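Gruketti Opens Second Round of Private Well Testing in the Mahmoud Valley

Hardness, nitrate, manganese and arsenic included in standard panel; sample kits available from January

CELTUNBERG – Gruketti, an independent water testing laboratory, will begin accepting samples in January for the second round of its private well survey in the Mahmoud Valley. The round is open to owners of drilled, driven and dug wells that supply one or more households and are not part of a public water system. Up to 2,000 wells will be tested at no cost to the owner. Samples received after that limit is reached will be processed at the regular household rate.

The first round of the survey closed last summer with 3,038 wells sampled. Its results have been released to owners individually and are now available in summary form, grouped by well depth and by rock type. No addresses or parcel numbers appear in the summary.

Private wells in the valley draw from two main sources. Shallow wells on the valley floor take water from sand and gravel laid down by the river. Deeper wells on the slopes are drilled into fractured shale and limestone. The two sources differ in age, in mineral content and in how quickly they respond to rain, and a result from one well is a poor guide to the water in the next.

"We had neighbors on the same road with very different manganese readings," said Qiuyue Hou, technical director at Gruketti. "One well was cased into the shale and the other stopped in gravel. The depth on the driller's log explained most of the difference. Where we had no log, we were often guessing, and for that reason the new form asks for it on the first page."

What is tested

The standard panel for the second round covers pH, specific conductance, alkalinity, total hardness, chloride, sulfate, nitrate, iron, manganese, arsenic, lead and total coliform bacteria. Samples that are positive for total coliform will be tested for E. coli without a separate request.

Three changes have been made to the panel since the first round. Sulfate has been added after a number of owners on the eastern slope reported odor. Copper has been dropped from the standard panel and is now offered as an add-on. Alkalinity, which was calculated from other values in the first round, will be measured directly by titration.

Lead will be reported from two bottles. The first is filled from a kitchen tap after the water has stood in the pipes overnight. The second is filled after the tap has run for five minutes. A high first reading with a low second reading usually points to the plumbing or the faucet. Two high readings call for a look at the well itself, including the pump and any older fittings in the casing.

Sample handling

Each kit contains four bottles, a cold pack, a return label, a set of printed directions and a one-page well form. The bacteria bottle is sterile and must not be rinsed. The metals bottles for lead contain a small amount of acid as a preservative, and owners are asked to keep them upright and out of reach of children. The largest bottle, used for general chemistry, must be filled to the shoulder with at least 200 milliliters of water.

Bacteria samples must reach the laboratory within 24 hours of collection. Samples that arrive late will be tested for chemistry only, and a replacement bacteria bottle will be sent. In the first round, late arrival was the most common cause of an incomplete report, followed by missing collection times on the form.

Owners with a softener, filter or ultraviolet unit should collect from a tap ahead of the equipment. An outside faucet is acceptable for general chemistry if a hose is not attached, but it should not be used for the bacteria bottle. Owners who also want to check whether their equipment is working may order a second kit and mark it "treated."

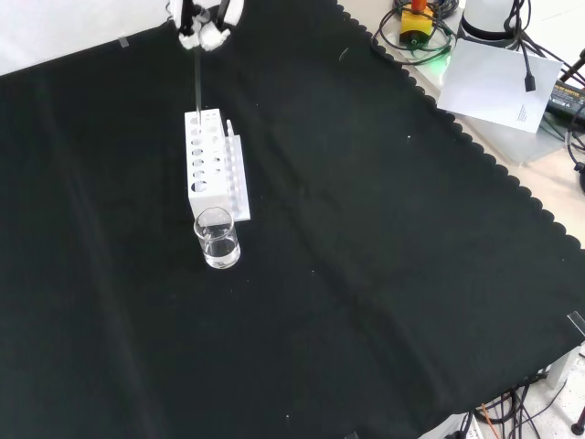 A glass rod and a white plastic test tube rack. Photo: Gruketti

At the laboratory, bottles are logged, checked for temperature and split by test group. Bacteria samples are started the same day. Metals are run in batches, each with a blank, a duplicate and a sample of known concentration. If the known sample falls outside its accepted range, the full batch is repeated. Nitrate is held cold and measured within 48 hours.

The laboratory has capacity for 245 household samples per week under the program. Kits will be mailed in groups to keep arrivals within that number. Owners may be asked to wait for a mailing window, and those with an infant or a pregnant person in the home may request an earlier one on the order form.

Findings from the first round

Hardness was the most widespread condition found. Most wells in limestone produced water in the hard or very hard range. Hardness is not a health concern, but it shortens the life of water heaters and leaves scale on fixtures. Gravel wells were softer on the whole and more variable from one part of the valley floor to another.

Nitrate was highest in shallow wells, particularly in dug wells with a cracked or missing cover. Very little was found in wells drilled deep into shale. Elevated nitrate is a particular risk for infants under six months, and boiling does not remove it. Boiling raises the concentration as water is lost to steam.

Manganese and iron were found together in many of the shale wells. Both can stain laundry and fixtures. Manganese may also be present at levels that merit attention without any visible color, and owners should not rely on the look of the water to rule it out.

Arsenic was found mainly along a narrow belt on the eastern slope, where the shale meets the limestone. The belt is only partly mapped. Fewer wells were sampled at its northern end than anywhere else in the survey area, and Gruketti has set aside part of the second round for addresses there.

Coliform bacteria were found more often in samples collected after heavy rain. Many of the affected wells had a loose cap, a casing that ended at or below ground level, or a low spot nearby where surface water could collect. All three are conditions an owner can check without tools.

"The repeat wells are the part I am most interested in," said Yanling Jiang, who manages the survey data. "A single sample tells the owner what was in the water on one morning. With two samples from different seasons we can start to say something about range, and the shallow wells are where I expect the range to be wide."

Owners who took part in the first round may enroll again. They are asked to use the same tap and to note any work done on the well, pump or treatment equipment in the meantime.

Reports and follow-up

Results will be delivered through Flodness, the laboratory's online reporting service, or by mail on request. Each report lists the measured value, the reporting limit, the method used and the applicable drinking water standard, where one exists. Values below the reporting limit are shown as "less than" that limit and not as zero.

Flodness has been revised for the second round. Owners with more than one result will be able to view them side by side, and reports can now be downloaded as a spreadsheet as well as a printable page. The service no longer requires an account for owners who only want to view a single report; the kit number and the return ZIP code are enough.

If a sample is positive for E. coli, or if nitrate or arsenic is above the drinking water standard, the laboratory will call the number on the form before the report is posted. A free retest is provided in each of these cases. Gruketti does not sell or install treatment equipment and does not share contact details with companies that do.

Eligibility and ordering

The survey area includes Celtunberg and the unincorporated parts of the Mahmoud Valley on both sides of the river. Renters may enroll with the written consent of the property owner. Wells used only for livestock or irrigation are not eligible under the program but may be tested at the regular rate.

Kits may be ordered through Flodness or picked up at the laboratory's front counter in Celtunberg between 8 a.m. and 4 p.m. Completed samples may be returned to the same counter until noon, or left with the carrier named on the return label. Samples should not be mailed on the day before a public holiday.

A copy of the first-round summary, including the method list and the table of reporting limits, is available at the counter and through Flodness.

About Gruketti

Gruketti is an independent laboratory based in Celtunberg. It tests drinking water, well water and process water for households, farms, builders and small public systems.

Media contact
Yanling Jiang
Survey Data, Gruketti
Celtunberg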